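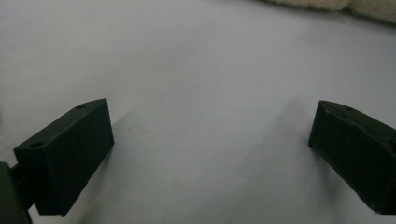
Curholm Salon Catalogs – README

Welcome! This dataset gathers the printed catalogs of the Curholm autumn exhibitions, transcribed entry by entry, for anyone who likes tracing where a painting was first hung, what it was called at the time and what the artist hoped to get for it. There are 2,000 entries from 174 catalogs, and I still find new favorites every time I open the file.

What you get

entries.csv – one row per catalog entry, with painter, title, medium, asking price and room
painters.csv – one row per painter, including spelling variants (Sithole has 7 of them, all kept!)
catalogs.csv – printer, page count and the copy we worked from
notes.txt – oddities, crossings-out and my running list of puzzles

Files are UTF-8, comma separated. Join entries to painters on painter_id.

How it was transcribed

Everything was typed by hand from the Hovevwood library copies and then compared with the duplicates in the Flomar bequest, where a duplicate exists. Titles stay exactly as printed, misspellings included. A corrected title goes in title_norm – please search that column first, or you'll miss half the harbor views.

Known problems

Prices are in the currency of the catalog and haven't been converted. An empty price can mean "not for sale" or a torn page, so check price_flag before you average anything. The medium column is patchy in the early catalogs, which often lump watercolors and pastels together as "drawings." Room numbers were reassigned when the east gallery opened, and I haven't matched old to new.

The sample file has 100 entries if you just want a quick look (start with the flower painters, they're wonderful).

Corrections

Send them to Lindiwe Mabuza with the entry_id and a page reference. The next release is planned for August.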